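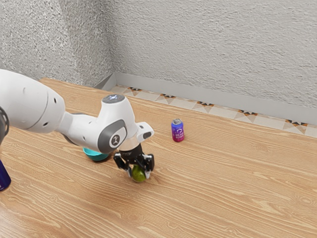
4. Sim-to-real evaluation of grasp policies

4.1 Why evaluate in simulation

Real-robot evaluation is slow. Every trial needs a scene reset, a person to do it, and a note of how it ended. A policy under development changes faster than that process can follow. The Dodow simulator was built to rank checkpoints before any of them reach the arm.

A simulated score does not have to match the real success rate. It has to put policies in the same order. Keep these two properties separate when reading the results in 4.3.

4.2 Setup

The Zosholm tabletop suite has 11 tasks. The one used in this section is fruit-to-bowl: grasp the green fruit, lift it clear of the table, release it inside the turquoise bowl. Other objects, such as the beverage can, are distractors. Moving a distractor is logged but does not fail the episode.

Each episode is capped at 600 control steps. Success requires three conditions at the final step:
(a) the fruit's center lies inside the bowl volume;
(b) the gripper is open;
(c) the fruit's speed is below threshold.

Condition (c) was added after early runs counted fruit still rolling over the rim.

Three factors are randomized per episode: object poses, lighting, and surface textures (table, wall, floor). Textures are drawn independently, so odd pairings of wood grain and tile are expected. Camera pose is fixed within a batch.

4.3 Results

The Korletey set contains 2,144 episodes, split evenly across policies. Two findings matter for the assignment.

First, contact parameters dominate. Changing fingertip friction reordered the top policies; changing textures lowered all scores but left the order alone.

Second, occlusion is a separate failure source. When the arm covers part of the bowl during the grasp, single-view policies tend to release short of it. Policies with a history window are less affected – they keep an estimate of the bowl's position from earlier views.

4.4 Limits

The fruit is modeled as a rigid body. Real fruit deforms at the fingertips, and the contact area grows with grip force. Simulated grasps near the top of the fruit therefore slip more often than real ones. Do not tune friction to hide this error. It shifts the problem to the release phase.

Reading: Trullitz technical note, sections on contact modeling and rank correlation.

Exercise: Using the episode logs, compute the rank correlation between simulated and real scores with and without condition (c). State which policies change place.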